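**Sealing flex duct at the collar - foil tape alone, or mastic?**

**akatgate_hvac** - Oct 2, 2019

Replacing two branch runs in an unconditioned attic. Six inch insulated flex onto sheet metal collars. The previous installer used plain cloth tape at every joint and the adhesive has let go on most of them. I measured 311 CFM total at the registers against a design figure well above that, so I assume a good part of the difference is going into the attic.

Questions:

1. Is a listed foil tape plus a nylon tie on the inner liner enough, or does the joint need mastic as well?
2. How far past the bead should the liner go?
3. Does attic temperature at install time matter much?

The air handler is a Moltau, horizontal, supply plenum on the north end.

---

**Ehab Shehata**

1. Tape and tie is enough if the tape is listed for flex and the collar is clean. Wipe the metal with solvent first. Most tape failures I have opened up were dust or cutting oil on the collar.
2. At least one inch past the bead, tie behind the bead. Two wraps of tape, then the tie over the tape.
3. Yes. Read the minimum application temperature on the data sheet. I did a job last February where the tape would not bond until we warmed the collars.

Rub the tape down with a squeegee. Pressure-sensitive adhesive needs pressure. Fingers leave channels under the foil.

---

**branby_two**

Disagree on 1. Mastic on the collar seam and on the liner joint, every time. The adjustable elbows leak at the gores too, and tape does a poor job on a curved surface. A bucket costs less than a roll of good tape and covers more joints.

---

**Ehab Shehata**

He asked about flex to collar, which is a straight cylinder. I agree on the elbows. On the liner, mastic under a tie makes the next replacement miserable, and it has to cure before you run the fan.

---

**akatgate_hvac**

The collars are straight. The elbows are all at the plenum and I can reach them, so mastic there is no problem. I was planning to use up the gray tape I already have on the liner joints and buy foil only for the outer jacket.

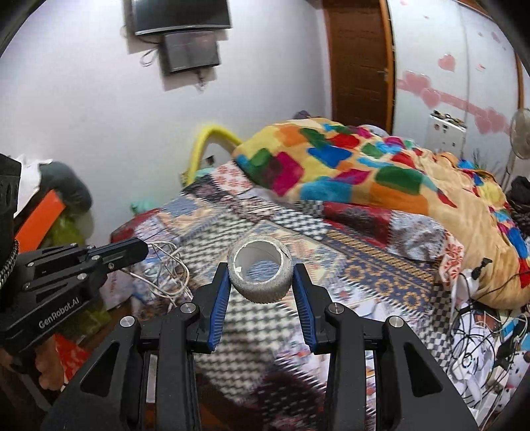 erraji replied that the outer jacket is the joint that matters least for leakage and most for condensation, so the plan is backwards. The listed tape goes on the inner liner, where the air is. The jacket needs a continuous vapor barrier, and general purpose tape should stay off both.

---

**branby_two**

Agree with erraji. Look for the listing mark printed on the backing. If the inspector can't read it on the installed joint, it may as well be unlisted.

---

**akatgate_hvac**

Understood, listed tape on both then. Is there any point in retesting register by register, or is a total enough?

---

**erraji**

Register by register. A total hides a kinked run. Let the fan run 10 minutes before the first reading and use the same filter both times. Also pull the flex tight. I have seen 20 feet of duct used on a 12 foot run and no sealant will fix that.

---

**Ehab Shehata**

Seconded on stretching it. Cut to length, support it every four feet, and use a strap wide enough that it doesn't pinch the insulation. I still say mastic on the liner is unnecessary.

---

**branby_two**

And I still say it isn't. Post the readings when you have them, with the static pressure if you can get it.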